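Tips > Living Room > Tables

Search tips Enter keyword Go

Clearing a coffee table that collects everything

Take it all off first and put it on the floor or a tray. Wipe the bare top with a soft damp cloth, then dry it, or a shiny finish will streak.

Sort by where things live. Fabric goes first, as it hides the small stuff. On a round brown table like this one, I'd lift the black plush off the middle, then take the long blue-and-white box and the black one to its left, and leave the red packets for last. Check the tabletop for tiny bits before you wipe.

Contact Mamta Khurana | Back to top
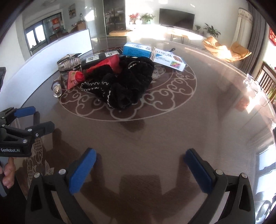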